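Subject: Re: [teleop-users] Filing task: reach over the desk or clear the desk?
In-Reply-To: message from Wakana Okabe
List: teleop-users

Wakana Okabe wrote:

> We are setting up a filing task for our humanoid and want to collect by teleoperation, headset and hand tracking, one operator. The object is a flat board and the goal is any slot in a magazine-file organizer. We have tried it with the organizer on the same desk the robot works at, and it tips over whenever the board catches a divider.
>
> Three questions for anyone who has done something like it.
>
> 1. Do you put the organizer on the working desk or on something separate? If separate, how do you deal with the reach?
>
> 2. Does the operator open the hand fully at the end of the episode, or stop as soon as the board is in? Our old episodes are mixed and I suspect that is hurting us.
>
> 3. How many demonstrations before you trained anything? I have read numbers from 20 to several thousand and would like to hear one from somebody with a comparable setup.
>
> We are on the Lalen retargeting package, if that matters.
>
> Wakana

Hi Wakana,

We have been running close to the same task at Steritz since December, so I'll go through your questions in order and then add a few things you didn't ask about.

**Organizer placement**

Ours is on its own small table against the back wall, and the robot reaches over the back of the standing desk to get to it. We started with it on the desk and had the same tipping you describe. Moving it to the second table helped more than I expected, mainly because bumping the desk no longer moves the target. The desk used to get nudged at least once a session, and we would only find out when we looked at the recordings.

The cost is the reach. With the arm that far forward the elbow is close to straight, and your retargeting will get unhappy near the limit. We had Vigfúsdóttir (our name for the retargeting branch, after the street the old office was on) clamp the elbow a little short of full extension. The operator feels it as the hand lagging behind when they stretch. They get used to it within a session. I don't know where Lalen puts its clamp, but look for it in the arm config before you move any furniture.

Two stages of the task in our room, one with the board in the hand and one with the hand open: 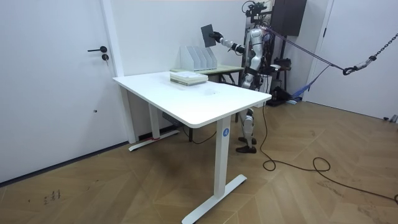
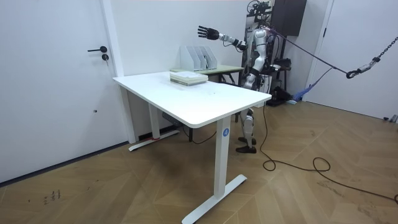 *Filing task by teleoperation, right arm raised in the first picture. In both, the organizer is on the small table behind the white desk.*

We only use one arm for this task. The other one stays down at the side. We tried letting the operator control both and recording both, and the second arm wandered whenever the operator shifted weight or scratched their nose. The policy learned the wandering. Now we lock it at the start of the episode and write constant values for those joints.

**Opening the hand**

Open it fully, every time, and hold it open for a moment before ending the episode. We had mixed endings too. In our first batch some operators hit the pedal the moment the board was in the slot, and a policy trained on that batch would put the board in and then stay there holding it. In a few rollouts it pulled the board back out.

The rule we wrote down for operators:

- Board in the slot until it touches the bottom.
- Fingers open, all of them.
- Hand back along the same line it came in on, until it is clear of the organizer.
- Wait for the tone, then pedal.

The tone is a timer we added to the recorder. It plays when the finger joints have been above the open threshold for long enough. Without it people guessed, and each person guessed differently. I can send you the script, it is short and only needs the joint states.

Don't let operators rest a fingertip on the divider while they line the board up. It works for a person, and it makes for fast demonstrations, but our fingers have poor contact sensing and the policy can't reproduce it. We threw those episodes out.

**How many demonstrations**

100 for the first policy we were willing to show anyone. All from one operator, one board, organizer in a fixed spot, any empty slot allowed. It put the board in a slot often enough to be worth continuing. Most of the failures were the board hitting the top of a divider with the wrist rotated a few degrees off.

Then we collected another 100 with the organizer shifted between episodes. We used 16 positions marked with tape on the small table, took the tape off again, and kept a printed template for putting the organizer back. The second set was slower to collect but made the bigger difference. If I were starting again I would do the shifted positions from the start and skip the fixed set, or keep it very small and use it only to check that the pipeline runs.

On the choice of slot: tell the operator which one before each episode and write it in the metadata. We left it up to the operator at first and got nearly all of them in the same slot, the one easiest to see in the headset.

**Operators**

We have 3 people trained on the task. Mixing them in one data set was fine once the ending rule was in place. Before that it was not. The largest remaining difference is approach height. One of our operators comes in high and lowers the board, the other two come in nearly level and tip it at the end. I haven't seen a clear effect from this, but I tag each episode with an operator number so we can split them later.

Keep sessions short. The over-the-desk reach means the operator is holding their own arm out too, and after a while they begin to drop the elbow and the wrist angle goes with it. You can see it in the plots. We switch people when the wrist starts to drift, and we don't wait for them to say they are tired.

**Things you didn't ask about**

Tether. We keep the robot on the overhead tether for the whole session. Leave enough slack that it doesn't pull on the torso when the arm goes forward. We had a set of episodes in which the tether was a bit too tight, and the torso pitch was offset in all of them. It did not look wrong on video. I found it in the IMU log.

Cable. Route it away from the feet before you start and check it between episodes. Ours goes across the floor on the side away from the small table.

Feet. We don't step during this task. The feet are placed once and we check them against a saved view from the fixed camera. If you allow stepping you will need a lot more data, and I would treat it as a separate task.

Desk height. If your desk is height adjustable, write the height down. We lost most of a day to a desk that had been lowered over a weekend. The organizer is on a different table, so nothing in the target position changed, but the forearm path did, since operators use the desk edge as a visual reference even though they are not supposed to touch it.

Video delay. Placement gets much worse when the headset delay goes up. We stop collecting when the delay warning comes on and discard the episode it came on in. The Histlow people told me they keep theirs and filter afterward. I haven't compared the two.

**What I don't have an answer for**

Boards of different thickness. We have only used the one. When I tried a thin folder in a rollout, the hand closed on it all right but the folder bent at the mouth of the slot. I don't know if more demonstrations would fix that or if it needs a different grip, closer to the lower edge. If you or anyone else on the list has tried soft items I would like to hear how you held them.

I would also like to know what control rate you are recording at. We downsample before training and I have never been sure we picked the right factor.

If you want a few raw episodes to compare with yours, write to me off list. They are in our own format, but the converter is included.

Regards,
Steritz teleop group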